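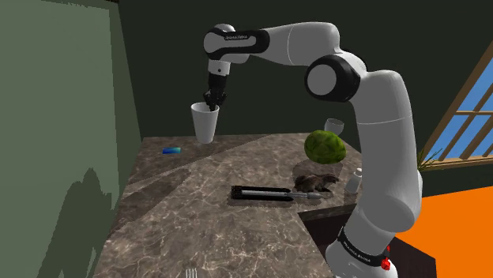
Open day at the Symonenko health centre, Stoston

I almost didn't go. Saturday mornings are for the market and a long coffee, and a building tour isn't everyone's idea of fun, but Vlasta Jurić had been telling me for weeks that I had to see the new Symonenko health centre before the patients moved in, and so on 20 July 2024 I put on my comfortable shoes and drove over to Stoston with a thermos on the passenger seat.

Parking was easy, which I mention only as anyone who used the old clinic on the hill will remember circling that awful little lot with a sick child in the back. The new lot is behind the building and you come in under a long canopy, wide enough that two wheelchairs can pass each other without anybody having to apologize. There's a bench halfway along. I sat on it on principle.

Our tour was led by Yevdokiia Levchenko, one of the architects from Hedeo, the firm that designed the place. She had a lovely unhurried way of talking and didn't mind being interrupted, and our group interrupted her a great deal! There were nine of us, including a retired nurse named Tamara Dovhaniuk, who had spent most of her working life in the old clinic and had opinions about sinks. (She wanted to know why each exam room had its sink by the door. Yevdokiia said the nurses had asked for it at the mock-up stage, so they could wash on the way in while still facing the patient. Tamara thought that over and allowed that it was sensible.)

The waiting area surprised me most. I'd pictured one big room with rows of chairs, and what they've done is break it up into smaller bays along the south wall, each with its own colour on the floor and a window onto the courtyard. Pediatrics gets the bay nearest the entrance and the washrooms, and any parent will understand that decision right away. The courtyard itself was mostly mulch and very young serviceberries on the day, and it will need a few summers to come into its own, but the light it brings in is already wonderful.

From there we went down the main corridor, past family medicine and physiotherapy, to the imaging rooms. Those were locked while the equipment was being calibrated, so we had the lead-lined doors explained to us from the outside. I liked hearing that the corridor had been drawn with a slight bend in it so you never look down its whole length. Yevdokiia said long straight hallways make people feel they have farther to go, and I thought of my mother, who used to stop and sigh at the top of every one of them.

Nazar Palamarchuk from Vestemer, the builders, took over for the mechanical floor. I'll confess I expected to be bored up there and I wasn't at all. He showed us the air handlers, explained how the treatment rooms are kept on a separate system from the offices, and told us about the wet June when the roof membrane was delivered and then sat wrapped on its pallets waiting for a dry stretch. His crew got it down in 2 long shifts. You could tell he was still pleased about it, and so he should be.

A few grumbles, in fairness. The signs are handsome but the lettering is small, and I had to walk right up to find the stairs. The upstairs staff room gets the best view in the building and has hardly a counter to put a kettle on. And the acoustics in the lobby are lively, to put it kindly. With all the tour groups gathered there at once I couldn't hear Vlasta, who isn't a quiet woman. Yevdokiia told us ceiling panels are still to come.

We finished with tea and poppyseed roll in the community room, where Svyatoslav Dmytriv had put up the early drawings, including one version with a round tower that the budget quickly put a stop to. I stayed far too long looking at those. The room can be booked by local groups in the evenings, and our walking club has already put its name down for the fall.

There's a second open day planned for anyone who missed this one. Ask at the front desk of the old clinic for the time, and do try to get on one of Yevdokiia's tours if you can.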